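Skirkarley Robotics Club: Midyear Report on the Simulation Project

Hi Gintarė,

You asked for something short and readable for the foundation board, so I've left out the code and most of the swearing. The money first, then what the kids have been up to, then what's going wrong (there's a bit of that, I won't hide it).

Where the grant went

Of the $1,000 you gave us, we've spent $722. Most of it went on a used desktop with a decent graphics card, which now lives in the back of the math room and answers to the name Breter. The rest bought memory, a second monitor, and a pair of game controllers for driving the arms. The simulator license is free for schools, so the $278 still in the pot is real money and I have a request about it further down.

The students

We have eight regulars this year, up from five in the spring, and we meet after school until 5:30. They split into two crews. Viklund crew builds the rooms: walls, floors, shelves, colors, textures. Jarska crew works on the robot, meaning arm control, grippers and the driving interface. The names came out of a long argument that I stayed out of.

We start everybody in simulation and I'm so glad we do! A ninth grader can drive an arm straight through a bad idea and all it costs is a restart. Jarska crew has been working with a two-armed robot, and the first big lesson was how differently you think when your only view is the robot's own, looking down past its body into a tight spot between two walls.
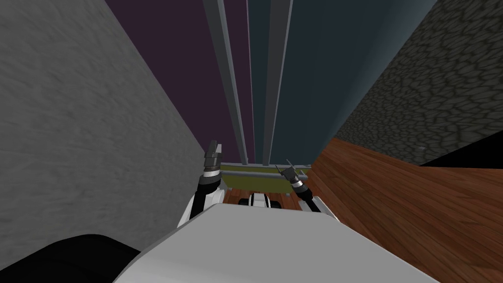
Zoltán Balogh wrote back after I sent him an early draft of this report, and asked whether the kids are learning robotics or just learning one piece of software. He'd like to see them write down their joint limits and their coordinate frames by hand before they touch a controller, and he thinks a student who can't sketch the reach of an arm on paper will get stuck the minute the software changes.

Fair point, and I've taken it on board. Every session now opens with ten minutes of graph paper. There was groaning. Then one of the Jarska kids found on paper why the left arm kept folding up awkwardly near the wall (she had the elbow solution flipped), and the groaning dropped off quite a lot.

What works so far

Driving the arms by controller works well. Opening and closing the grippers works. Saving a run and playing it back works, and the kids love this more than anything, mostly so they can argue over who steered into what.

Viklund crew's rooms have come a long way too. Their first attempts were all plain gray boxes, and you'd lose track of which way was up. Now they put flat colored panels next to rough-looking surfaces, so a driver can glance at the view and tell floor from wall. We've also been switching to a close view from just behind the gripper for the fine positioning, with the fingers open and the floor showing between them.

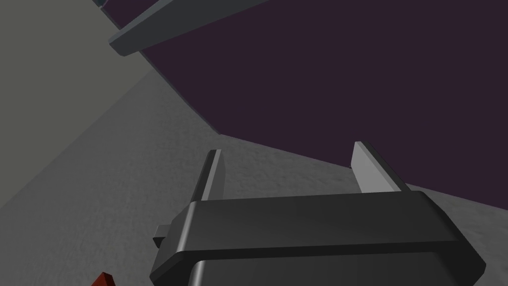
The switch between views needs to be quicker, though. At the moment the driver has to let go of the stick to press a key, and by the time their thumb is back they've forgotten which direction is forward. Two of the kids want to move it to a shoulder button, and I've told them to try it and write up what happens.

What doesn't work yet

Grasping by program, with no driver. We can send the gripper to a spot we choose, but judging how far to come down is still mostly guesswork, and the crew's depth numbers come out different depending on which view they use. I suspect a units mix-up somewhere in the transform code. I've been biting my tongue because I'd love for them to find it. They've started comparing close views that look nearly the same, going over where the wall, the floor and the purple surface meet, to work out how much the viewpoint has changed. 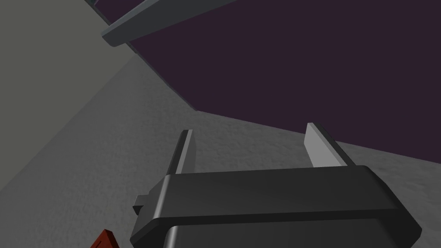

Plans through April

Fix the depth problem, then get one clean pick-up with nobody touching the controller. After that we'd like to hold an open evening so families can have a go at driving, probably with the easiest room Viklund crew has got.

My request is about the $278. I'd planned to put it toward a printer for parts, but the students would much prefer a small tabletop arm so they can try their code on something solid. It won't cover the whole price, and the school has said it will pay the difference if you're happy with the change. Could you let me know by the end of February? I'll send the receipts in a separate email once I've scanned them.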